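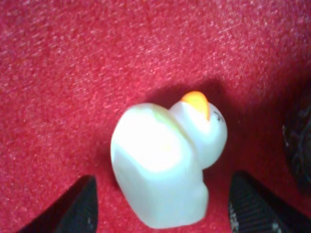

Collections Assistant, Small Toys (Fixed Term)

Flelton Museum of Childhood
Department of Collections
Location: Hondero Building, Flelton
Term: 44 weeks
Schedule: Part time, 3 days per week
Reports to: Curator of Toys and Play
Positions available: One

About the Museum

The Flelton Museum of Childhood collects, preserves and displays the everyday belongings of children and the families who raised them. Its holdings include board games, school supplies, children's clothing, nursery furniture, dolls and a large group of small molded toys. The public galleries are open throughout the year. Collections storage, the study room and the department offices are located in the Hondero Building, across the courtyard from the main entrance.

The Museum seeks a Collections Assistant to catalog and rehouse the Vukčević Gift, a donation of 600 small toys received from a single household. The toys are chiefly animals. Ducks, hens, pigs and fish make up the greater part, together with a smaller number of vehicles and household miniatures. A few pieces arrived with their original packaging. Most did not, and were received in shoe boxes and biscuit tins, which have been retained and numbered.

The gift was accepted into the permanent collection last year. An inventory list was prepared at the time of transfer, but it records only a running number and a one-word name for each toy. There are many entries reading "duck."

Purpose of the Position

The Collections Assistant will prepare a full catalog record for each toy in the gift, assess its condition, and place it in suitable storage. The assistant will also help the Curator select pieces for a display on toy ducks, planned for the small gallery on the ground floor. 

Principal Duties

Cataloging
Prepare a written description of each toy covering form, color, surface, painted details and any marks.
Measure each toy and record the results in Dranorus, the Museum's collections database.
Assign object names from the approved list and propose additions where the list has no suitable term.
Compare each record with the transfer inventory and report differences to the Registrar.
Record the box or tin in which each toy was received.

Condition reporting
Examine each toy for cracks, splits, fading, sticky surfaces, missing parts and loss of paint.
Complete the department's standard condition form.
Set aside any piece that appears unstable and notify the Conservator the same day.
Clean only as instructed by the Conservator. Surface dust may be removed with a soft brush. Water and household cleaners may not be used.

Rehousing
Cut and fit tray liners and dividers.
Label trays and shelves.
Return toys to storage at the close of each working day and update locations in Dranorus.

Public and research support
Retrieve toys for researchers using the study room.
Assist with one Sunday family program during the term. Time off in lieu will be given.
Draft short label texts for the planned display, for review by the Curator.

Standard of Description

Applicants should understand the level of detail required. Catalog descriptions are used by staff who may need to identify a toy among many that are nearly alike, and by researchers who have not yet seen the object. They are written in complete, plain sentences. They state what is present and avoid guesses as to date, maker or age of the intended child unless evidence can be cited.

The following is a portion of a draft record in the accepted style:

"Toy duck. Small, smooth and rounded, in mostly white plastic. The body is large and thick in proportion. The head is a separate rounded dome, slightly smaller than the body, joined by a shallow crease at the neck. Beak a small flattened wedge, bright orange-yellow. Eye painted, small and dark; the marking looks slightly worn or smudged. Maker's mark: to be confirmed on examination of the underside."

Words such as "cute," "charming," "vintage" and "well loved" are not used in catalog records. They may be used with restraint in label texts.

Color terms require particular care. White plastic can take on a tint from the light or from a colored surface nearby, and the assistant will be expected to check any faint tint under the study room lamps, on the neutral gray board, before entering it as a property of the object. Red or other strongly colored cloth may be used for display trials and publicity, but colors are not recorded from toys resting on it.

Required Qualifications

A high school diploma or equivalent, with coursework or practical experience in museum studies, library work, archives, design history or a related subject.
Clear and accurate written English.
Experience entering information into a database or detailed spreadsheet.
Steady handling of small objects.
Ability to work through long runs of similar items without loss of accuracy.
Ability to lift boxes of moderate weight, with or without reasonable accommodation.

Preferred Qualifications

Experience in a museum, historical society, auction house or private collection.
Familiarity with common plastics and the ways in which they age.
Experience preparing condition reports.
Experience writing for families or young readers.
Prior use of Dranorus is helpful. Training will be provided to an applicant who has not used it.

A personal interest in toys is welcome and is not a requirement. Staff in the Department of Collections may not buy, sell or trade in objects of the kind held by the Museum during their employment. Applicants who maintain a private toy collection should disclose it at the interview stage. Ownership of such a collection will not disqualify an applicant.

Working Conditions

The position is based in the study room on the upper floor of the Hondero Building, which is reached by stairs or elevator. The working day is 8 hours, including a paid meal break. The assistant will share the room with visiting researchers by appointment. Food and drink are kept in the staff kitchen. Pencils only are used at the study tables.

Nitrile gloves are supplied and are worn for all handling of plastic toys. Hand jewelry and loose sleeves should be avoided on handling days. Toys are carried in padded trays, never in the hand from one room to another. The storage area is kept cool, and the assistant may wish to bring a sweater.

Personal photography of the collection is not permitted. Remote work is not available for cataloging or rehousing. The drafting of label texts may be done from home by agreement with the Curator.

Pay and Benefits

The position is paid by the hour at the Museum's Assistant grade. The current rate is stated in the application packet, available from the Human Resources Office. Benefits include paid leave in proportion to hours worked, free admission for the employee's household, a discount in the Museum shop, and a place on the department's introductory course in object handling. The term is fixed, and no extension should be assumed.

How to Apply

Applications should contain the following:

A completed application form from the packet.
A cover letter of no more than one page, addressing the required qualifications.
A current résumé.
The names and contact information of two references, one of whom should be able to comment on the applicant's written work.
A sample description, prepared as set out below.

Sample description

Choose any small toy in your own home or borrow one. Describe it in a single paragraph so that a reader could pick it out from a box of similar toys. Do not include a photograph or drawing. The toy need not be old, valuable or complete. Samples are read before the rest of the application and are judged on accuracy, order and plainness of language. Applicants should not describe the duck shown on this page.

Applications may be submitted through the Careers page of the Museum's website or delivered by hand to the reception desk of the Hondero Building during opening hours. Incomplete applications will be returned once for correction if they are received before the closing date, which is given in the packet.

Selection Process

Selected applicants will be invited to an interview in May. The interview will be held in the study room and will include a short practical exercise, in which the applicant will be asked to examine a toy from the Museum's handling set, complete part of a condition form and place the toy in a prepared tray. No toy from the Vukčević Gift will be used in the exercise. Materials and gloves will be provided, and applicants with a latex or nitrile sensitivity are asked to inform the office beforehand.

All applicants will be notified of the outcome in writing. Feedback on the sample description is available to interviewed applicants on request.

Equal Opportunity

The Flelton Museum of Childhood is an equal opportunity employer and considers all qualified applicants without discrimination. Applicants who require an accommodation at any point in the process, including a large print packet or additional time for the practical exercise, should contact the Human Resources Office.

Questions concerning the duties of the position may be directed to the Department of Collections. Questions concerning pay, benefits and the application form should be directed to the Human Resources Office. The Department is not able to identify or value toys for members of the public through this recruitment.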